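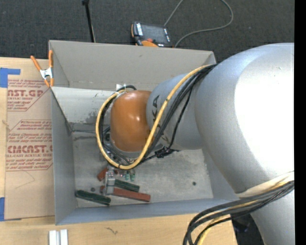
KUKA arm over a gray bin.

Reisinger bedside movie player, reviewed June 3, 2020

Our ward at Oltstead got 12 of these for patients who can't get down to the screening room. The brochure promises "a night out in bed." I doubt it. The picture is fine, but the headphones pinch after one short film and the menu takes eight taps to reach subtitles — too many for tired hands. Three stars, mostly for the swing-out stand. I'd borrow one before buying.

Mechthild Zaugg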